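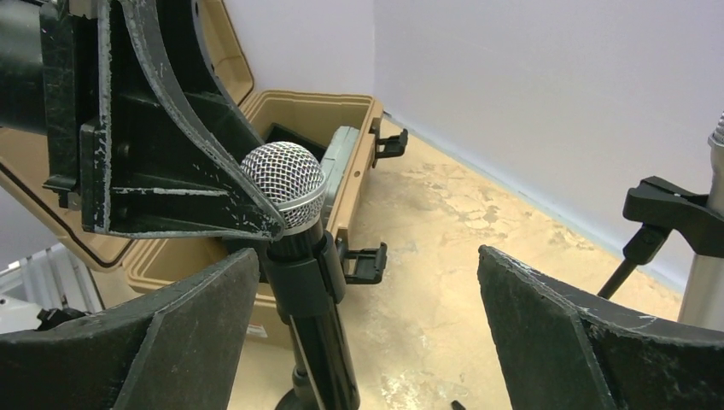 A handheld microphone with a silver mesh grille and a black body.

Every wedding in Gokbridge has a speech that was supposed to last two minutes. The record stands at 25, held by an uncle who began with the groom's birth and had reached middle school when the soup went cold.

Rajeshwari Kurian has run sound at the Jondik banquet hall for six years and can spot trouble from the back of the room. "If he unfolds the paper twice, we're fine," she says. "If there's no paper, I go tell the kitchen."

Her methods are gentle. She brings up the music a notch, then another. On one Tuesday in September she let a best man compete with a full brass section - he won, and took questions.

The hall now prints a time limit on its contract. Guests don't read the contract. Kurian packs a sandwich, and eats it during the toasts.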